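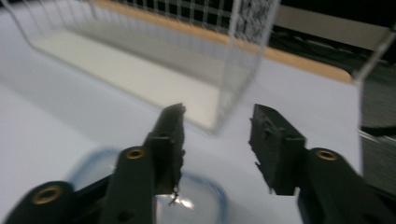 Aula 5 – Comparação de garras manuais

Na bancada Plondport comparam-se duas garras de dois dedos, Polo e Valdovinos, com a mesma câmara e o mesmo controlador.

Procedimento
1. Abrir os dedos até ao batente e registar a abertura: 103 mm (Polo), 79 mm (Valdovinos).
2. Fazer 12 preensões por objeto, incluindo um recipiente de plástico transparente.
3. Anotar deslizamentos e o estado da face texturada das pontas.

Os reflexos no plástico prejudicam a segmentação. Entrega: quarta-feira.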